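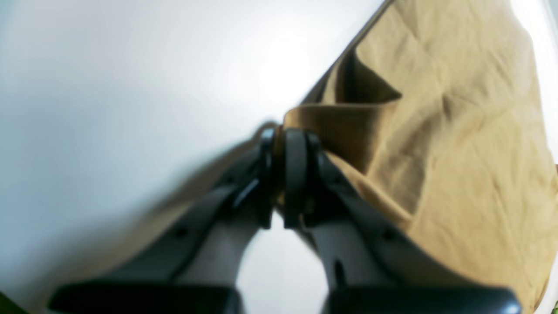 Gbeho公開デモ(布ハンドリング)見学報告
産業用ロボット板 > 見学・展示会

投稿者:hirame_servo
2026年2月のGbeho公開日に行ってきたので、メモを残します。対象は布物の把持と折り畳み。会場はBresutdaleの実験棟で、説明担当はObed Kpodo氏でした。
構成は単腕、平行二指グリッパ、手首カメラ。作業台は白。ワークはベージュ系の布で、畳まずに置いた状態から端を探してつまみ、台上で半分に折るまでを1サイクルとしています。
私が見ていた間のサイクルは19回。うち折りまで完了したのが8回。残りは端の検出やり直しか、二枚取りによる中断です。
制御ソフトはRaveroという自社製。学習データは把持試行2,000件とのこと。

投稿者:kata_nuno
19回中8回は低くないですか。12月の事前説明会では「実用段階」という言い方だったと記憶しています。

投稿者:hirame_servo
>kata_nuno
初期姿勢を毎回見学者が崩す方式でした。丸めて置く人もいたので、条件は厳しめです。「実用段階」という表現は当日は出ていません。

投稿者:M6ボルト
指先の形状について。手首カメラの画で見る限り、黒い指先パッドは角を丸めてあって、布はひだになった状態で挟まれていますね。端を一枚だけ取る把持と、ひだをつまむ把持では難易度がまったく違います。どちらを成功として数えているのか、説明はありましたか。

投稿者:hirame_servo
>M6ボルト
質問しました。把持の成否はひだでも可。ただし次の折り工程では端から一定距離以内をつかんでいないと進まないので、サイクル完了の8回はすべて端側の把持です。距離のしきい値は非公開でした。

投稿者:oridaki
同じ回にいました。二枚取りが多いのは把持力より進入角の問題だと思います。指をもっと寝かせて入れれば減るはず。

投稿者:M6ボルト
>oridaki
寝かせると今度は指の背が台に当たります。平行二指のストロークと指長で決まる話なので、角度だけでは解けません。薄爪に替えるか、台側を軟らかくするかでしょう。

投稿者:oridaki
台を軟らかくすると高さ基準が崩れませんか。手首カメラだけで布の高さを取るなら、硬い台のほうが有利です。

投稿者:M6ボルト
接触検知を電流値で取れば高さ基準は要りません。ここは意見が分かれるところだと思います。

投稿者:adwoa_f
説明側にいたAdwoa Fiadzoです。公開できる範囲で補足します。
・進入角は固定ではなく、しわの向きから都度計算しています。
・台の軟質化は試験済みです。二枚取りは減りましたが、折り線のずれが増えたため今回は不採用としました。
・無地の布では、影の濃い折り目を端と誤認する例が残っています。再試行の主因はこれです。

投稿者:kata_nuno
>adwoa_f
ありがとうございます。誤認の件は柄物なら改善しますか。

投稿者:adwoa_f
>kata_nuno
柄によります。細かい格子は良好、太い縞は縞の境界を端と取り違えるので無地より悪化しました。評価に使った布は259枚で、内訳は後日資料に載せます。

投稿者:kata_nuno
了解です。とはいえ現場投入の話をするなら、成功率より先に復帰時間を出してほしいです。中断のたびに人が布を置き直すなら、手で畳んだほうが早い。

投稿者:hirame_servo
復帰は自動でした。二枚取りと判定すると布を離し、位置を変えてつかみ直します。3回続けて失敗すると停止。時間は計っていません。

投稿者:oridaki
Fillentの薄爪を付けた比較も次回やると聞きました。日程が出たらこのスレに貼ります。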